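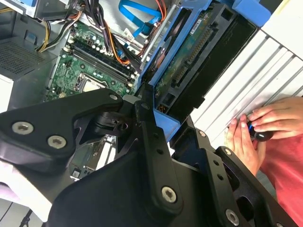

Kutura tells me every spring that it's cheaper to haul the old tower to the recycler and buy a new one, and that opening the case is only a way of losing a Saturday's worth of patience and a few screws. I have heard this so often that I could recite it, and I still reach for the screwdriver (a small one, with a bit of tape on the handle so I can find it again).

My feeling is that an old desktop deserves to be taken apart slowly, by someone with a cup of coffee nearby. A drive that sits in a blue plastic bracket was put there so a person could get it out again. Somebody at a drawing board thought about the next pair of hands, and I find that rather touching! Compare it with my last laptop, which was glued shut, and which the counter at Vanard wanted $248 just to look at.

I'll grant that the time adds up. Our little repair room at Ernetti took in 2,864 pounds of old electronics last year, and we managed to sort 2,000 pounds of it properly, down to the boards, drives and cables. The rest went out whole, and I was sorry to see it go.

What helped us most was giving every part a place of its own. I used to drop everything into one coffee can, and I lost whole evenings to that can. A board on the wall with proper holders costs very little, and it saves the part from being set down somewhere clever and forgotten until March.

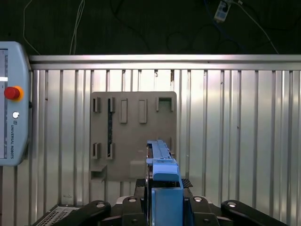
A light blue plastic part and the gray board of holders on the wall.

So I'll keep opening cases, and I hope you'll try one too, before the next trip to the recycler. Start with the side panel and take your time with the cables.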